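Alach community battery cleared for construction

Construction of a shared battery at Alach will begin in September, after the Marchand Regional Council approved the final site plan and the connection agreement with the local network operator. The battery will store surplus rooftop solar generated during the middle of the day and release it in the evening, when household demand in the town is at its highest.

Stivon Energy, which will build and operate the system, said 80 households had registered for the first stage. Registration is open to owners and tenants alike, and participants do not need to have solar panels of their own.

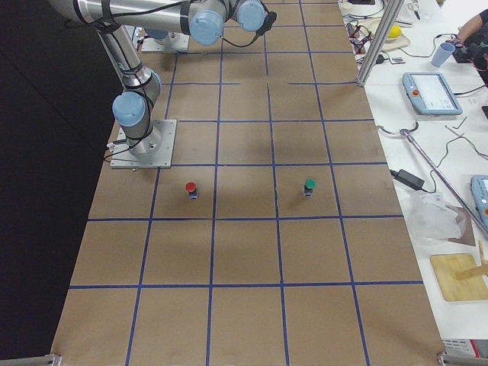 Kirsten Kennedy told the council that tenants in Alach had been left out of earlier solar programs and that she would judge the scheme on how many of them were still enrolled after the first winter. She asked that enrolment be reported separately for renters and owners, and the council agreed to the request.

The battery will occupy a fenced compound beside the existing substation. An earlier proposal for the showground car park was withdrawn following objections over noise and the loss of parking. Under the approved plan, cooling equipment will face away from the nearest houses and a row of native screening plants will be established along the southern boundary.
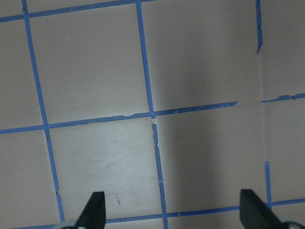

Connection and tariffs

Work at the substation will require two planned outages, each beginning at 9 am. Affected customers will be notified in writing, and those who rely on medical equipment at home are asked to contact their retailer as soon as they receive the notice.

Participating households will remain with their current electricity retailer. Credits for stored energy will appear as a separate line on the quarterly bill.

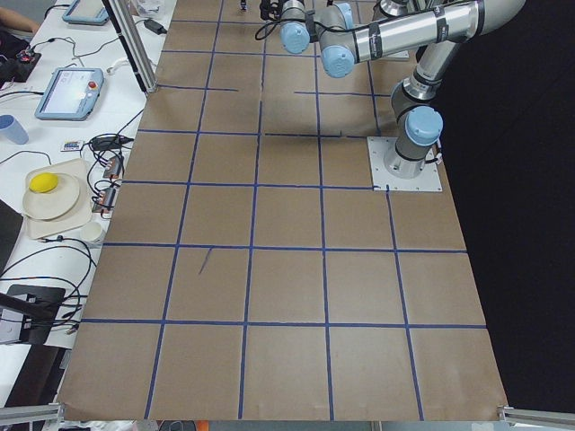
Blue tape marks out a grid on the paper-covered worktable.

Project manager Tarun Rathore said detailed design was complete and the main equipment had been ordered. The company will publish a construction timetable once delivery dates are confirmed - residents of the adjoining streets will receive it by letter.

Heavy vehicles will use the northern approach road and will not be permitted to pass the primary school during drop-off and pick-up times.
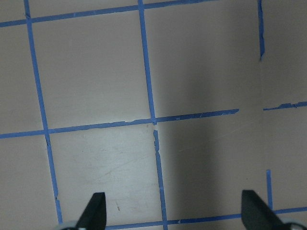
Drivers will also be required to observe a reduced speed limit between the highway turn-off and the compound gate. Enquiries about traffic arrangements should be directed to Nathalie Ross at the council's customer service centre, where printed copies of the site plan are available.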